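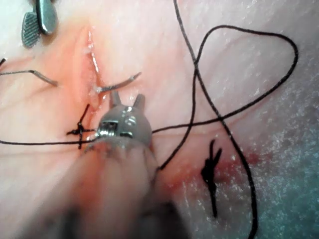
Surgical suture

A surgical suture, commonly called a stitch, is a length of material used to hold body tissues together after an injury or an operation. Sutures are usually placed with a needle, tied with a knot and either removed later or left to be absorbed by the body. The word comes from the Latin sutura, meaning a seam. It is used for the thread, for a single stitch and for the whole line of stitches.

History

Written instructions for closing wounds with thread survive from ancient Egypt and India. Early materials included flax, hemp, cotton, hair, silk and animal sinew. In some regions the jaws of large ants were used to pinch the edges of a wound together, the body of the insect being twisted off once it had bitten. Catgut, made from the intestines of sheep or cattle despite its name, was known in Roman times and remained a standard absorbable material until late in the twentieth century.

Infection limited the usefulness of all of these. The carbolic acid treatment of catgut in the 1860s was the first widely adopted attempt to make suture material safe to leave in the body. Factory sterilization followed, and by the middle of the twentieth century most hospitals had stopped preparing their own thread. Synthetic absorbable fibres reached the market in the 1970s and have since displaced catgut in many countries.

Materials

Sutures are classed as absorbable or non-absorbable. Absorbable sutures are broken down by enzymes or by reaction with water. Polyglactin and polyglycolic acid lose most of their strength within a few weeks, while polydioxanone holds for longer and is preferred where healing is slow. Non-absorbable sutures include nylon, polypropylene, polyester, silk and stainless steel wire. Silk is classed as non-absorbable although it weakens considerably over a year or two in the body.

A second division is by structure. A monofilament is a single strand, which passes through tissue with little drag but tends to be springy and needs more throws to hold a knot. A braided suture is softer and ties more securely. Its gaps can harbour bacteria, and many braids are coated for this reason.

Size

Sizes follow a scale that was first numbered upward from 1. As finer threads became available the scale was extended downward through 0, then 2-0, 3-0 and so on, with more zeroes meaning a smaller diameter. Skin on the face is often closed with 5-0 or 6-0. Sizes of 10-0 and finer are used in eye surgery and in the repair of very small vessels and nerves. The metric scale gives the diameter in tenths of a millimetre.

Needles

Most modern needles are swaged, meaning the thread is fixed into the blunt end at the factory. Eyed needles, which are threaded by hand, drag a double strand through the tissue and cause more damage. Curved needles are described by the fraction of a circle they form, from one-quarter to five-eighths. Tapered points are used in soft tissue such as bowel. Cutting points are used in skin, and reverse cutting needles carry the third edge on the outside of the curve so that the stitch is less likely to pull through.

Techniques

Interrupted sutures are tied and cut one at a time. They take longer to place, but the failure of one does not loosen its neighbours. Continuous sutures run the length of the wound on a single strand and spread tension evenly. Mattress sutures cross the wound twice and are used to turn the edges outward or to relieve tension. Subcuticular sutures lie just beneath the surface and leave little visible marking.

Removal

The time to removal depends on the site. Stitches in the face are commonly taken out after three to five days, those in the scalp after seven to ten, and those over joints after ten to fourteen. Sutures left too long can leave cross-marks on either side of the scar.

Complications

Infection, separation of the wound edges (dehiscence) and local reaction to the material are the main complications. A stitch tied too tightly can cut off the blood supply to the edges of the wound. Small abscesses sometimes form around buried knots, and fragments of thread may work their way to the surface months afterward.

See also

Catgut
Ligature
Surgical staple
Tissue adhesive
Wound healing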